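# How Air Moves Through a Big Room

*Science at Work, sheet 11. Words by Innes Dunbar.*

Look up in a house and you mostly see a flat ceiling. In a workshop or a storeroom, the ceiling often has equipment hanging from it. Some of that equipment gives light. Some of it moves air.

## Why air has to be moved

People breathe in oxygen and breathe out carbon dioxide. Lamps and motors give off heat. In a closed room, the air slowly gets warmer and stuffier. Ventilation means taking out used air and bringing in fresh air.

A fan does the pushing. The fan is usually somewhere else, such as on the roof, and the air travels to the room through a large tube called a **duct**. Many ducts are made of thin sheet metal — it is light, it does not burn, and it can be rolled into a tube.

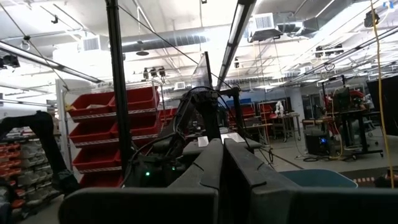 *A silver duct runs across a white ceiling, with a vent at its left end. Red storage bins stand on the shelving below.*

A **vent** is an opening where air enters or leaves. Vents that blow air in are called supply vents. Vents that take air out are called return vents. From the floor they can look much the same. To tell them apart, an engineer may hold up a strip of tissue paper and watch which way it bends.

## Why many ducts are round

A round tube has less wall than a square tube that carries the same amount of air. Less wall means less metal and less rubbing. Rubbing between air and metal is called **friction**, and it makes the fan work harder.

## Sharing the ceiling

Pipes, cables and lights need space too. Hülya Keskin plans ceilings for storerooms in Predby. Her drawing for one building had 451 parts on it, and 62 of them were pieces of duct. She draws the ducts first. A cable can bend around a duct, but a wide duct cannot easily bend around a cable.

## Words to know

- **Duct:** a tube that carries air
- **Vent:** an opening for air
- **Friction:** rubbing that slows things down
- **Ventilation:** changing the air in a room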